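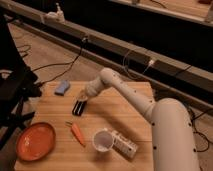
Altano Allotment and Garden Society
Minutes of the Ordinary Meeting held in December at 7.30 pm

Present: Rajitha Biswas (Chair), Guido Sala (Secretary), Marjan Safavi, Taner Polat
Apologies: Debora Gentile

1. Minutes of the previous meeting
The minutes were agreed and signed, subject to one correction. Under item 4, "lower gate" should read "upper gate".

2. Matters arising
The Secretary had written again to the parish council about the overhanging sycamore on Mitano Lane. A reply had been received stating that the tree would be inspected in the new year. Mr Polat asked that plot holders on the lane side be told not to cut the branches themselves in the meantime.

3. Plots and waiting list
Of the 67 plots, 49 had renewed by the date of the meeting. Reminders would be sent to the remainder. Ms Safavi reported that plot 2 had not been worked since the spring and that bindweed was spreading into the neighbouring plots. It was agreed that a first notice be issued under rule 9.

4. Water supply
The last bill came to £644, which was higher than the previous one. Mr Sala believed that the trough nearest the upper gate had a faulty ball valve. Mr Polat offered to look at the valve before the supply was turned off for the winter. Members discussed whether hoses should be restricted next summer — a view was expressed that the present rule is clear enough but is not followed. No change was made.
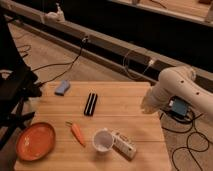

The Chair asked that the wording of the hose rule be printed on the back of the renewal form.

5. Seed order
The order would close at the end of the month. The early potato Nora had been requested by several members and would be added to the list if the supplier could provide it. Onion sets would be sold by weight as before.

6. Shed roof
One quotation had been received, from Gentile Roofing. Ms Gentile had declared an interest in writing. The meeting agreed to seek a second quotation — Ms Safavi to arrange.

7. Any other business
The key to the noticeboard was missing. Mr Sala would have a new one cut.

The meeting closed at 8.50 pm.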